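How Do You Pick a Hand for a Robot?

Hi, it's Telma again! Last time we talked about robot eyes. This month I want to talk about hands, or grippers, as we call them at work. I spend most of my day squeezing things with them.

The one I've been trying out lately is held by a person. It has two fingers with blue pads, and I took it to a bed with a knitted blanket and some black cloth.
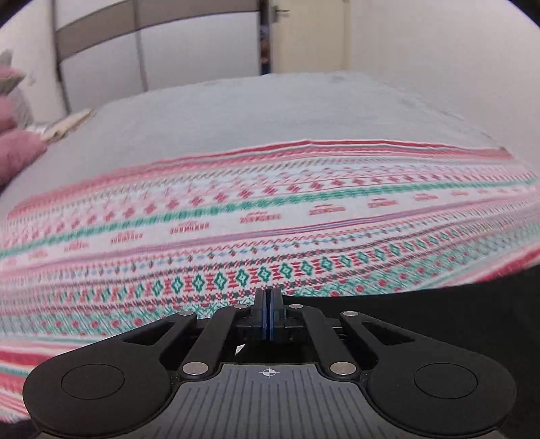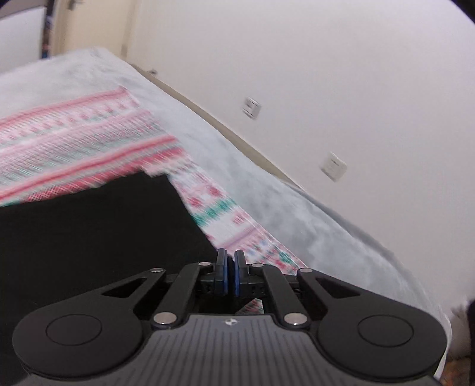
Fingers close together in the first two, wide apart in the next one. 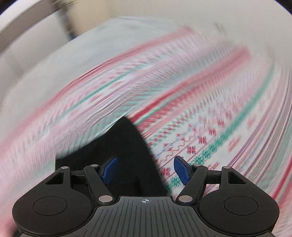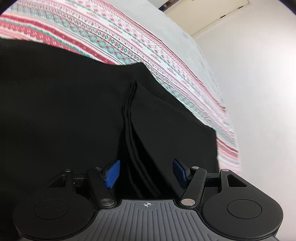 Why cloth? Try this. Pick up an apple. Easy, right? An apple stays apple-shaped the whole time. Now pick up a T-shirt by the very middle. It droops, it folds, it slides around, and it never looks the same twice! Your brain deals with all that without asking you. A robot has to learn it, and it learns from lots and lots of tries.

So my friend Kamonchanok and I had a contest between two grippers. Hers is called the Pedon and mine is the Harlow. We each got 500 tries at grabbing a piece of cloth and lifting it off a bed. (Yes, my arm got tired. Yes, I had a snack.)

The Pedon has smooth, hard fingers. It's quick, and it's great with boxes, but thin cloth kept slipping away from it. The Harlow has softer pads that grip a bit like the bottom of your sneaker. It's slower – and it's heavier too, at 900 grams. Kamonchanok's weighs 885, so she teased me about those 15 grams until Friday.

We both found out that where you grab matters a lot. If the cloth is flat, there's nothing to pinch. If there's a little fold sticking up, the fingers can go one on each side and close. Push down too hard and you get a handful of blanket as well. I did that eight times in one morning.

Want to be a gripper? Put on thick mittens, use just your thumb and one finger, and try to pick up a sock. Then try it with one eye shut. Write and tell me which was harder!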